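Frequently Asked Questions
Small stuff, bins and bathroom shelves

I get the same handful of questions over and over since I started writing up my sorting habits for the Tedside newsletter, so I've put them all in one place. If yours isn't covered, send it in and I'll add it when I next update (last update was September 2020, so I'm not exactly speedy!).

Do I need to buy special organizers?

Nope. I use plain plastic containers, the kind you find in any housewares aisle, and I like them in different colors so my family can't claim they didn't know where something went. Mine mostly came from Kevstead, which is just the discount store near me. Measure your shelf first, please. I brought home 2 bins in August that were too tall and now they live in the garage with the birdseed.

How do you decide what goes in which bin?

By who reaches for it and when. Morning things together, first-aid things together, and then one bin for whatever's left, which I allow myself because I know me. I used to sort by type (all the tubes, all the jars, all the brushes) and it looked lovely and drove everybody up the wall — you had to open every single bin just to get ready for work.

Cap up or cap down for tubes?

Cap down, every time, if the cap is flat enough to stand on. The cream settles toward the opening and you don't have to wrestle with it at six in the morning. It also means the flat end sticks up, and that's a handy bit to grab when the bin is full.
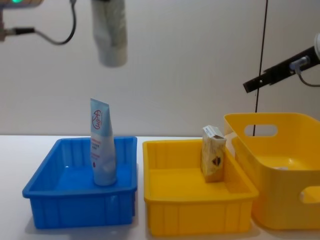 Hand cream or face cream, same rule: cap on the floor of the tray, crimped end up.

If the cap is rounded or tiny, lean the tube in a corner or stand it in a mug inside the bin. Lying flat is okay too, but you'll lose it under everything else — ask me how I know.

Tray, bin or basket?

I like a tray for things I use every day, and deeper baskets for spares and bulky stuff like cotton balls or washcloths. Ribbed sides are fine, by the way. Brendan Dunne wrote in to say they collect dust in the grooves, and he's right, but an old toothbrush and dish soap will take care of it.

How often should I clear everything out?

I do mine 4 times a year, when the seasons change. Dump it all on a table, wipe the bins, toss anything that smells off, put the rest back. With a podcast on it's really quite pleasant!

What about labels?

I tried them and the steam in our bathroom peeled them right off. In the pantry they've stayed put, so go for it there. For the bathroom I stick with color.

Can I use your bin list for my own club or class?

Sure, go ahead. The Stondstead library group already has it taped up by their supply closet. Just don't sell it, and let me know if you come up with a better spot for nail clippers, because I'm still looking.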